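Chapter 7
Soft Goods: Bags, Straps and the Things We Carry

Before we get to patterns and seam allowances, I'd like you to go and find the bag you use most. Don't tidy it first. Turn it out on the bed, crumbs and all, and have a good long look at how somebody put it together, since somebody certainly did, and they had to answer every question you'll be asked in this chapter. How wide should the strap be? Where will the weight pull? What happens to the corners after a winter of being dropped on the floor of a bus?

When I began teaching this course I had a class of 34 students and exactly one industrial sewing machine, a cranky old thing that Tiago Matos (who taught pattern cutting across the hall, and had far more patience than I did) kept running with oil and kind words. We couldn't all sew at once, so we spent a great deal of October simply handling bags. We pulled at them, turned them inside out, picked their seams open with a ripper and argued over what we found. I was a little embarrassed about it at the time, but those students went on to sew better bags than any class I'd had before, and I have started the subject the same way ever since.

The first thing most of them noticed is that cloth has no shape of its own. A wooden box stands up whether it is full or not. A cloth bag takes its shape from what is inside it, from whatever stiffening the maker has added, and from the way it is set down. Leave a soft one on a desk and it settles into folds and peaks, and you can learn a lot about a fabric from the size of those folds. 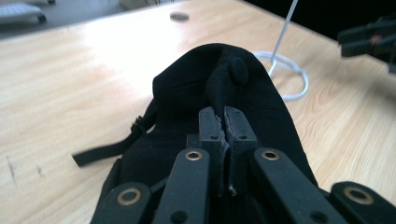
7.1 Where the Load Goes

Now let's think about weight. Put a few library books in a shoulder bag and nearly all of the strain ends up in two small places, the spots where the strap is sewn on. The cloth in between is having a fairly easy time of it. This is why a bag so often fails at the strap while the rest of it still looks fine, and why we'll spend the whole of the next section on one humble little square of stitching with a cross through it.

Lionel Rudd, who ran a repair bench at Skoka for many years, kept a notebook of every bag that came across his counter. He let me copy out one season's worth. Of 407 repairs, more than 100 were for straps that had torn away from the body, and in most of those the thread had held perfectly well. It was the cloth behind it that gave out. Keep that in mind when you reach for a heavier thread, as we all do at first!

Words to know in this chapter: webbing, bar tack, box stitch, gusset, interfacing, seam allowance, grain.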